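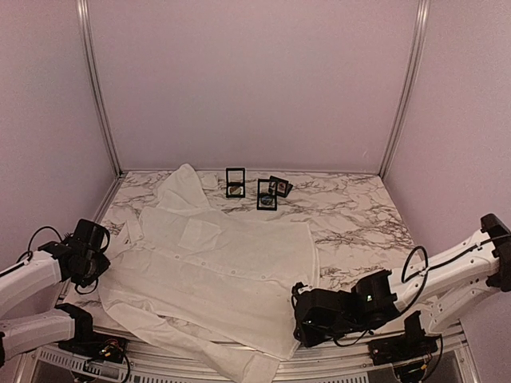
Laundering durability was the main work item for the Fliramley uniform program between the last report and the end of February. The trial compares two finishes on white woven shirting, coded Landovis and Landard, against the untreated control cloth. Full garments were used instead of swatches, all in the long-sleeved pattern with a square chest pocket and a button front, as pocket corners and plackets are where the earlier swatch work gave no information. A total of 487 shirts entered the trial and 101 have been withdrawn at the scheduled checkpoints for measurement. The remainder stay in rotation.

Work completed in the period

Shrinkage. Length and chest width were measured after conditioning at each checkpoint. Landovis cloth is within the three percent limit in both directions. Landard cloth is within the limit in the weft direction but exceeded it in the warp direction at the second checkpoint. Doina Živković repeated those measurements with a second operator and obtained the same result. The Landard supplier has been asked for its sanforizing settings; no reply at the time of writing.

Whiteness. Readings fell in all three groups over the first cycles and then leveled off. The control cloth lost the most. Part of the loss is attributed to iron in the rinse water, and a filter was fitted to the supply line midway through the period. Readings before and after the filter are reported separately in Annex B and should not be pooled.

Seam strength. Side seams and armholes passed. The pocket corners of the control group are weaker than specified, apparently from a short bar tack and not from the cloth. Mirsad Georgiev has revised the sewing specification to lengthen the tack.

Collars and buttons. Collar points, collar stand and button attachment were graded on the five-step scale. Most shirts in both treated groups were graded four or better. Thread wear at the collar buttons is the most frequent remark on the inspection sheets. 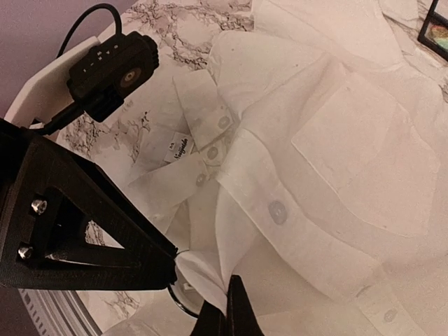

Deviations from plan

The Cantero laundry line was out of service for nine working days with a failed drain valve. Cycles missed in that time were made up by running an evening load, and the checkpoint sequence was preserved. Tumble temperature on the replacement dryer was set too high for one load; the affected shirts are flagged and excluded from the shrinkage figures.

Budget

Spending on testing consumables was 1362 against a planned 1220. The overrun comes from the water filter and the repeat measurements. It is covered by an underspend on transport — no transfer between budget lines is requested.

Next period

1. Complete the remaining wash cycles and the third checkpoint.
2. Test the revised bar tack on a small batch.
3. Obtain a decision from Biljana Spahić on whether Landard stays in the trial if the warp shrinkage is confirmed.
4. Issue the draft purchasing specification to Sibusiso Van Wyk for comment.

Prepared by Kastriot Atanasov. Annexes A and B are sent separately.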